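Home > Community Help > Workshop & Makers

Budget for a two-arm tabletop setup?

Francine Morin
I'm pricing out two small arms for our makerspace and my spreadsheet is already scaring me. Engström quoted me the arms and grippers, fine. But what else am I forgetting? I've got $200 set aside for "extras" and I have a feeling that's silly. Also, is a backdrop worth paying for?

brirnarar_fan
Buy used. Saved me a ton.

Eilif Strömberg
$200 went fast for me, Francine! My curtain and poles came to $168 from Amaritz, and I'd pay it again (the background clutter drove me nuts). Then I spent $378 on cables, clamps and a spare set of gripper fingers, and I wish I'd ordered the spares with the arms, because shipping them alone took 3 weeks. I looked at the Zeritura bundle too, but it made me take a table I didn't need.

Oh, and props! I'd put next to nothing in the budget for those. Raid the kitchen and the toy bin first. You want a mix of shapes, so a bowl, a pot with a tall handle, and a box with a round knob like my red one will keep you busy for ages. A plastic party cup makes a fine pen holder, just put a bit of tape on it the way I did with the blue. Spend what's left on cable ties, as the loops hanging off an arm get in the way more than you'd think. 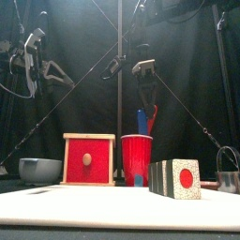 Related topics
Used grippers: what to check first
Best white tabletop for a small shop?
Splitting equipment costs with another club

Contact us | Copyright Community Help | Back to top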